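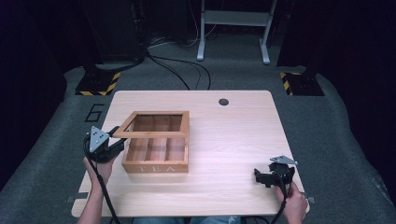 ¿Cómo aprende un robot a abrir una caja?

¡Hola! Me llamo Majdi Hamdan y trabajo en Loltumon enseñando cosas a los robots. Cuando lo cuento en el cole de mis sobrinos, siempre hay alguien que levanta la mano y pregunta: «¿y el robot te hace caso?». Pues depende del día, la verdad. Vamos a verlo con calma.

Piensa en cómo aprendiste a atarte los cordones. Seguro que alguien te lo explicó con palabras (haz un lazo, da la vuelta, mete por el agujero…) y no entendiste nada. Luego esa persona lo hizo despacito delante de ti, una vez y otra, y un día tus dedos ya sabían. Con los robots hacemos algo parecido: les enseñamos muchísimos ejemplos.

Un ejemplo es una tarea hecha de principio a fin y guardada en el ordenador. Se guarda lo que ve la cámara y también cómo se mueven las manos: si suben, si bajan, si giran, si aprietan. Nosotros a cada ejemplo lo llamamos «episodio», como los de las series, aunque los nuestros son bastante más aburridos – ¡no hay dragones!

¿Y por qué no usamos los dedos y ya está?

Buena pregunta. Tú tienes cinco dedos en cada mano, que se doblan y notan si algo está frío o rasposo. Muchos robots tienen pinzas, y con una pinza no se coge una tapa igual que con los dedos. Si yo hiciera la tarea con mis dedos, el robot tendría que imaginarse cómo copiarla. Por eso las personas que graban los ejemplos llevan una pinza en cada mano y trabajan solo con ellas.

Prueba esto en casa: coge dos pinzas de cocina (de las de la ensalada, pide permiso) e intenta abrir una caja pequeña. ¿A que cuesta? La caja se escapa, la tapa se resbala y te entra la risa. A mí el primer día se me cayó la caja al suelo tres veces seguidas, y mi compañera todavía se acuerda.
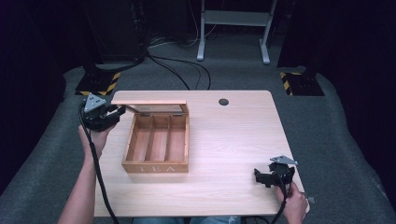

La caja del té con la tapa levantada y una pinza a cada lado.

La caja de té es una de mis favoritas. Parece facilísima, pero fíjate en todo lo que hay que saber: dónde está el borde de la tapa, por dónde se agarra, hacia qué lado gira y cuánta fuerza hace falta. Si aprietas poco, no se mueve. Si aprietas mucho, arrastras la caja entera por la mesa. Tú decides todo eso en un segundo sin darte cuenta, y el robot tiene que aprenderlo desde cero.

¿Cuántos ejemplos hacen falta?

¡Un montón! Para la tarea de las cajas nos propusimos juntar 2.000 episodios. No los graba una sola persona, claro: somos 17 en el equipo y nos vamos turnando. Mi mejor mañana fue de 19 episodios buenos, y acabé con los brazos como espaguetis.

Además, los ejemplos no pueden ser todos idénticos. Si la caja estuviera siempre en el mismo punto exacto de la mesa, el robot aprendería ese punto, y el día que alguien la moviera un poco se quedaría agarrando el aire. Así que la vamos cambiando: más a la izquierda, más cerca, un poquito torcida. También cambia quién lo hace, porque cada uno tiene su manera. Yo voy lento – mi compañera va como un cohete.

¿Qué pasa cuando nos equivocamos?

Pues que lo apuntamos. Si la pinza resbala o alguien estornuda a medio movimiento, marcamos ese episodio para revisarlo después. Algunos se borran. Otros se guardan con una etiqueta que dice «fallo», porque también sirve enseñarle al sistema qué aspecto tiene una cosa que ha salido mal.

Cuando ya hay bastantes episodios, el ordenador los repasa una y otra vez buscando lo que tienen en común. A eso se le llama entrenar, aunque nadie suda. Después toca probarlo: le ponemos al robot una caja delante y esperamos. Las primeras veces suele hacer cosas rarísimas, como saludar a la tapa sin tocarla. Entonces volvemos a la mesa y grabamos más ejemplos de lo que peor se le da.

Palabras para tu cuaderno

Episodio: una tarea grabada entera, de principio a fin.
Pinza: la «mano» de muchos robots.
Entrenar: repasar muchos ejemplos para aprender de ellos.

Si haces el experimento de las pinzas de cocina, escríbeme y cuéntame cuánto tardaste en abrir la caja. ¡Y si se te cayó, también!

Contacto | © Loltumon, página para peques curiosos | Volver arriba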